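Budget talk with the buyer at Clusness

The owner of Clusness, a cafe and function room in a building put up in 1977, has spent since May trying to work out what a robot costs. Not the sticker. The whole thing.

"Everyone quotes you the arm," she says. "Then it's the mounting, the fingers, the spare fingers, the bloke to set it up." Her first quote came from Barner. Two pages, no freight on it. The second, from Veres, had freight but no training.

What does she want it for? Table resets. Menus back in their place, small gear put away between sittings. Forty resets on a busy day, by her count, and staff hate it.

"I've got 3000 dollars for the first stage, and that's not a machine, that's finding out wether I want a machine." So stage one is hand-held tools and recording, bench trials, and a written report she can take to the bank.

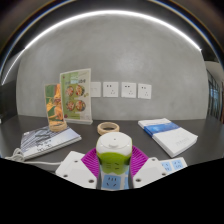
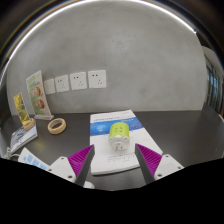
Her advice to other small operators is to budget for the room before the robot. She had Braso in to price the electrical side and was glad of it. A row of wall plates above a table looks like plenty, she says, until you list what wants plugging in: controller, charger, laptop, whatever the till needs. "Check which ones are live outlets. Then check where the leads run." A white cable looped at the table edge is fine for an afternoon. In a dining room it's a trip hazard and it goes in the quote as a line item.

Pads are the other one. The ribbed magenta sort are a consumable in her spreadsheet, same as tea towels. She's allowed for 2 sets a year and reckons that's light.

Lease or buy? "Lease, if they'll let me out of it." Veres wanted a long term. Barner wouldn't say. She is still waiting on the service rates from both, and wont sign without a callout fee in writing.

Next thing is the insurer, who wants a floor plan. She's drawing it herself, on the back of an old menu, to save the fee.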